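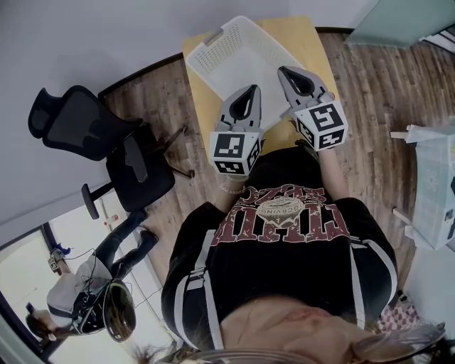
So Braltdale council wants to get rid of the weekly bin round and move us all to a "smart collection" scheme. I read the whole consultation document last night so you don't have to. Thread, sorry.

1/ The pitch: every house gets a new bin with a tag in the lid. You only put it out when it's full, the lorry reads the tag, and you're billed for what you throw away. The leaflet says this will "reward good habits". It doesn't say what the reward is. I looked twice.

2/ There's a standing charge of £50 a year before you've thrown away so much as a teabag. The bin service is already in our council tax. Is the council tax going down by £50? Page 14 says this is "outside the scope of the consultation". Right.

3/ The evidence is a trial in Brorndale. 600 homes, and they say rubbish fell by a third. Sounds great! But the trial started in January and they compared it with December. You know, the month with all the wrapping paper and the turkey carcass in it.

4/ Also the Brorndale homes signed up for it. People who sign up for a bin trial are people who already wash out their yoghurt pots. I'd like to see the same thing tried on my street, where someone puts a whole sofa cushion in the recycling every spring.

5/ I asked at the library drop-in whether fly-tipping went up during the trial. The answer was that fly-tipping is "recorded by a different team". I asked if anyone had spoken to that team. There was a pause and then I was given a pen.

6/ It's quite a nice pen.

7/ The tags and software come from a firm called Sedotero. Their website has a lot of leaves on it and the word "journey" in places where I'd have expected a price. The contract is for 6 years. If we hate it after one, the leaving cost is "commercially sensitive".

8/ Someone in the replies says I'm just against change. I'm not. I liked the food waste caddies, I thought they'd stink and they don't. What I'm against is being told a thing works by the people selling it.

9/ Another reply says paying by weight works fine abroad. Could be! Send me the figures and I'll read them. But this isn't paying by weight. It's paying per lift, so a bin with one nappy in it costs the same as a bin you've had to jump on. Guess what everyone is going to do. Jump on it.

10/ And flats. There are 100 flats at Rey Court sharing one bin store. Who pays for a shared bin? The document says "a solution will be developed with residents". I used to live in a flat with a shared bin store. We couldn't develop a solution to the door.

11/ Things I'd want before saying yes: a full year of numbers, the fly-tipping records, the leaving cost, and someone to explain the £50 in one sentence.

12/ The form is on the council site under Environment, then Have Your Say, then a link that looks like a heading. It closes at the end of April. Question 3 only lets you pick "support" or "strongly support", so use the comments box at the bottom.

13/ Someone's just asked if the tag tells them when you're on holiday. I hadn't thought of that. Page 22 has one line on data and it says they take it seriously. I've emailed to ask how long they keep it and will post the reply if I get one.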